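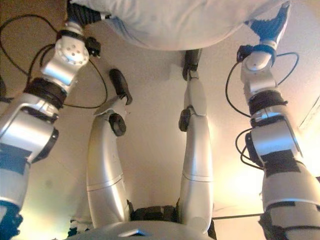 The Trunik linen blend is the cloth we get asked for more than any other, and after selling it off the bolt for 6 years from our little shop in Wedton we still keep a length of it at home for nearly everything. It's a mid-weight weave with a bit of give, and it softens beautifully after the first few washes (go easy on the fabric softener, it really doesn't need any). If you like your curtains and bedding crisp, you'll want to get the iron out while it's damp, but we're rather fond of a pale grey-white cloth with a few soft wrinkles left in it, like the big piece hanging up at the top of the photo, and plenty of our customers seem to feel the same way!

Colours: Chalk, Cheon Grey, Oatmeal
Sold by the metre, minimum order 3 metres
Care: warm machine wash, line dry in the shade

Please do pre-wash before you cut. Dae-han Bang, who does all our made-to-measure sewing, allows an extra 56 mm on every drop for shrinkage and a decent hem, and we'd suggest you do the same if you're sewing your own. For matching thread, have a look at the Vitel spools, which come in 3000 metre cones and will see you through a whole house of curtains with some left over for the tea towels.

Cut lengths can't be returned, so ask us for a swatch first. We're happy to pop one in the post.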